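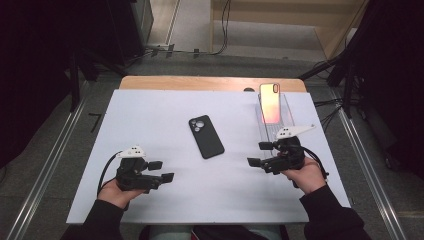

Getting started: handing a phone between two Prurkora grippers

Last updated: December
31 shares · 120 comments

If your Prurkora pair has just arrived, welcome! A phone is a lovely first thing to practice on – flat, a little slippery, and probably already in your pocket. Lay one face down on a plain white board, sit up close, and take one gripper in each hand. A second phone in a clear stand gives you something to aim for later.

1. Open the fingers wide before you go anywhere near the phone. I like the pads well apart and the phone lying between them, a bit farther back.

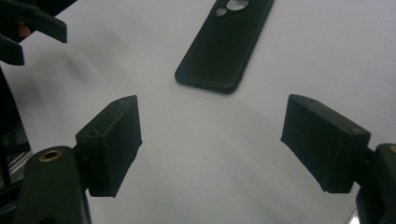
Stadenow Makers' Club – Hand Tools Group

2. Bring the pads in slowly along the long edges of the case, and keep your wrists loose (Nina, our patient beginner, hums while she does it, and I've caught the habit). Squeeze only until the phone moves with you.

3. Rest your hands between tries and look over the pads. Scuffs are fine, but a wobble at the brass ring means a trip to the screwdriver drawer.

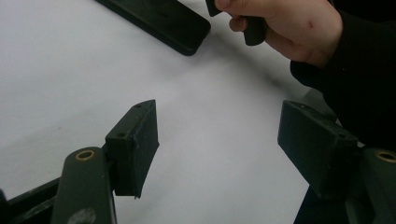

Clustetell Notes, p. 462

4. Save the recording, give it a name you'll recognize, and start over with the phone turned a little. Write to Jonas Hämmerli at the club if your cables keep tangling – he has a nice way of looping them.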